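FOR IMMEDIATE RELEASE

Brenunwood Cat House Opens Foster Sign-Up for Older Cats
Short stays, food included, Plirville and Stikton homes wanted first

PLIRVILLE - Brenunwood Cat House is looking for foster homes for its older cats this April. Sign-up is open now and stays open through the end of the month. You don't need a big house. You don't need to have fostered before. You do need a door that closes and some patience.

The new program is called Soft Landing. It covers cats age eight and up who have come in after a move, a death in the family or a change in somebody's health. Right now that means 31 cats. Most of them have lived in a regular home their whole lives and are not doing great in a kennel room with kittens yelling next door.

"They stop eating, they sit in the litter box, they face the wall," said Tracey Lambert, who runs intake at Brenunwood. "Then you put the same cat in a spare bedroom and two days later she's on the pillow. We see it over and over. I would send every one of them home with somebody tonight if I could."

Each stay is 28 days. Foster homes can ask to go longer, and they get first pick if they want to adopt. No hard feelings if they don't.
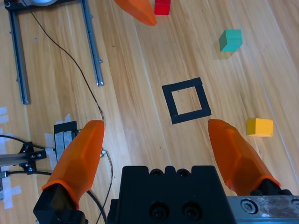
What Foster Homes Get

Dry and wet food for the full stay. Litter, a box and a scoop. A carrier, on loan, please bring it back. One vet check at the start and another at the end, both at the Stikton clinic, no charge. Any medicine the cat is already on, with a sheet that tells you when and how much.

There is also a phone line that gets answered until 9 p.m. After that it goes to voicemail, with the emergency clinic number in the greeting. Please use it. Questions like "she's under the bed and it's been six hours" are fine. (Leave her under the bed. Put the water where she can find it.)

What We Ask

A room the cat can have to herself for the first week. Bathroom is OK. Laundry room is OK if it isn't too loud.

No outdoor time, not even on a porch, unless the porch is screened and latched.

Resident cats and dogs are alright, but they have to stay on the other side of the door that first week. After that it depends on the cat. Some of ours love dogs. Some have Opinions.

A few lines by text or email twice a week - eating, drinking, litter box, mood. Photos are a big help for the adoption page and they don't need to be good ones. Blurry tail is better than no cat.

Foster homes must be within 45 minutes of Plirville so that nobody has a long ride if a cat gets sick.

Meet Parsons

First cat out the door will be Parsons, a 15 year old gray tabby with a torn ear and a very loud purr. Parsons came in over the winter and has had the front office to himself, mainly becuase he figured out the latch on his kennel and would not quit. He sleeps in the paper tray. He likes chicken baby food, warm laundry and men with beards. He does not like the vacuum or the printer.

He takes one thyroid pill, morning and night, and will eat it in a bit of cheese. He's good with quiet dogs. He's not good with kittens, and the kittens know.

"Parsons is the reason we wrote this program," Lambert said. "He was a mess in the kennel room. In the office he's basically the manager. I want him to have a couch."
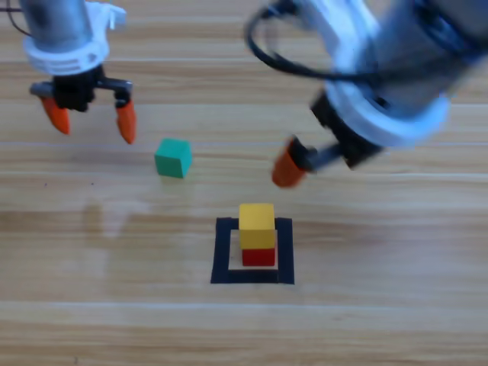
Small cubes on a wood tabletop.

How to Sign Up

Pick up a form at the front desk or ask for one by email. Two pages. If you rent, we need a note from your landlord, and a text message counts. Somebody will call you to go over the form and ask about your pets, your work hours and which room the cat would use. There is no home visit unless you ask for one, and people do ask, which is fine.

A one-hour foster class will be held at the Stikton library at 6:30 p.m., dates on the form. It covers pills, nail trims, slow introductions and how to tell a grumpy cat from a sick one. One adult from each home should come. Kids welcome if they can sit thru an hour of cat talk.

Can't foster? The supply shelf is low on pate style wet food, heating pads without auto shutoff, and fleece blankets. Used blankets are fine, washed please. Drop off any day before 5 p.m. at the side door. Ring the bell, it sticks, push hard.

About Brenunwood Cat House

Brenunwood Cat House takes in and rehomes cats from Plirville, Stikton and the towns in between. It runs on donations, adoption fees and the spring rummage sale.

Media contact: Tracey Lambert, intake, Brenunwood Cat House. Best reached mornings, before feeding.

###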